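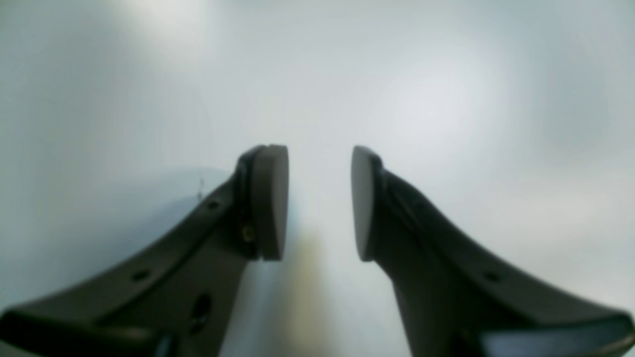
Two dark gripper fingers, tips almost together.

How to wash and store a printed T-shirt

I print shirts at home since 11 years and many people write to me that the print became broken after one summer. Mostly it is the washing which makes this, and you can change it easily.

1. Wait 3 days after printing before the first wash.
2. Turn the shirt inside out. Close all zips of the other clothes in the machine.
3. Wash at 30 degrees with a liquid soap. Powder is also possible, but then please use only half of the spoon.
4. Do not use softener. It stays on the print and makes it sticky.
5. Dry it on a line, in the shade. 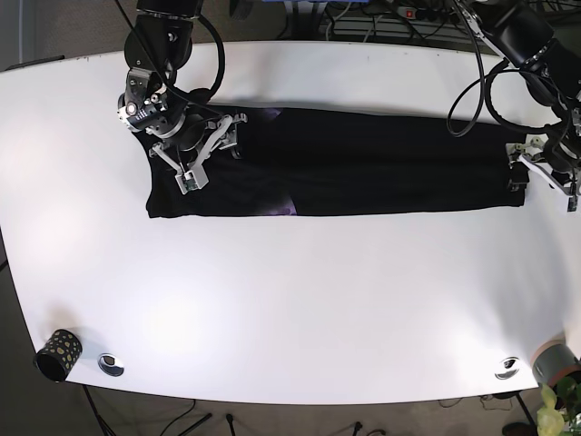
For folding, the shirt must be completely dry. Lay it flat, smooth it with your hand and bring the sleeves to the back. If the print is big, put a sheet of baking paper on it before you fold, so that two printed parts do not touch each other. Do not put heavy things on top.

Ironing is allowed, but only from the inner side and without steam. For the Taslow inks I use the lowest heat. With Daltar I have less experience.

Updated 5/11/22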